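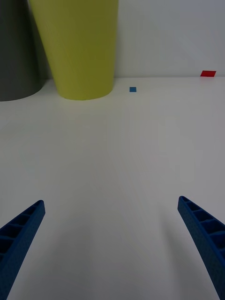

The white table against the wall. The things stay at the far side.

When I asked the owner of Plemivwood for an interview, she agreed on the condition that I do not print her name. "Write about the table," she said. "The table is more interesting than me." Plemivwood is a small workshop in Hulstead which makes and repairs tables for homes, schools and small offices. We spoke there for most of a morning.

I began with the color, as many customers do. Why a white top, and why matte? She told me that her first tables were glossy and that she regrets them. "With gloss you see the lamp two times, one time on the ceiling and one time on your work. After an hour your eyes are tired and you blame the work." A matte top takes the light more softly. It is never the same white everywhere, she said, and a customer once sent a top back for this. "He told me it was gray in the front and cream in the back. I asked him to turn the table. Then it was gray in the front again."

The order at the table is simple. Whatever is needed for the day stands at the far side, near the wall, and the front part stays free. She learned this at Sorensen, a furniture maker where she worked before she had her own place. "At Sorensen we had to clear the front before lunch, also if we came back to the same job after. I hated it. Now I do it at home with the breakfast."

I wanted to know if people really keep to such a rule. She laughed and said that most of them do it for two weeks. Then a cup stays, and a letter, and the table becomes a shelf. Her advice is to choose a table a little deeper than you think you need, so that the back can be full and the front still has a use. She does not like drawers under the top. "You put the problem in the drawer, and your knees have no place."

About cleaning she has strong opinions. A soft cloth, warm water, a drop of dish soap, and then a dry cloth. No scouring powder – it makes shiny spots on a matte surface, and these you cannot take away again without doing the whole top. For pencil marks she uses a white eraser.

The workshop has finished more than 200 tables until now. The largest order was for Wilora, a sewing school, which asked last November for tops without any pattern, so that the students could find their pins. She was not sure it would help. "Pins are silver, the table is white, it is not a big contrast. But they wrote to me that they are happy, so I am happy also."

Before I left, I asked what she would change if she could start again. She thought for some time and passed her hand along the edge. The wall, she said. She would paint it a little darker, because in the winter afternoon the wall and the table are almost one thing. Then she went to look for the color card, and we talked about paint until her next customer came.

May 2, 2018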